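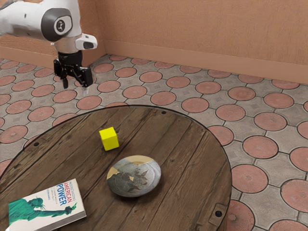 Computer rendering: white arm, black gripper with its fingers open.

Brorkness Shared Well Group
Minutes, Wednesday, September 18, 2019

Ottar Sundqvist ran the meeting at his kitchen table and I took the notes, so blame me for the spelling. We had the Flodell, Skakberg and Ekström houses plus me from the end lot. We started late because the dog got out (he's back).

Last minutes
Approved with one fix. I wrote that the Ekströms wanted the tank moved. They wanted the tank lid moved. Sorry!

Pump
The pressure has been dropping in the mornings again. Ottar thinks it's the switch, the Flodells think it's the pump itself, and I think we all shower at seven. We got two quotes. One is $1650 for a new pump, installed, and the other is $3229 for the pump plus new pipe down to the old shed. We went back and forth on this for a good long while. The pipe does need doing at some point, but we don't have that kind of money in the account before the dues come in. Voted to get the pump now and talk about the pipe next year. Three for, and the Skakbergs against. They asked me to write down that they'd rather dig once, so there it is.

Water test
The sample came back fine for bacteria. Iron is high, same as ever — my white towels could have told you that. Mrs. Ekström wants a filter at the tank and the Flodells already have one under their sink and don't want to pay for another. Left it there. She'll bring prices to the next meeting.

Dues
Staying put for this year. The Flodells still owe $40 from the spring and paid it on the spot in cash, which I put in the envelope.

Hose rule
We had a bit of a heated one here. The rule says no filling pools without telling the others first. The Skakbergs put roughly 1000 gallons in theirs over a weekend and the rest of us had brown water until Monday. They said they'd left a note on my door, and I did find it later, behind the planter. New rule is you call or text, and notes don't count.

Winter stuff
Heat tape on the pump house pipe goes on in October. Ottar has the tape, I have the ladder. The light bulb in there is burned out too, and the door sticks — bring a plane if you own one.

Next meeting is at the Ekströms' after the pump is in. I'll text everybody the day. Ottar still has somebody's blue casserole dish, please come and get it.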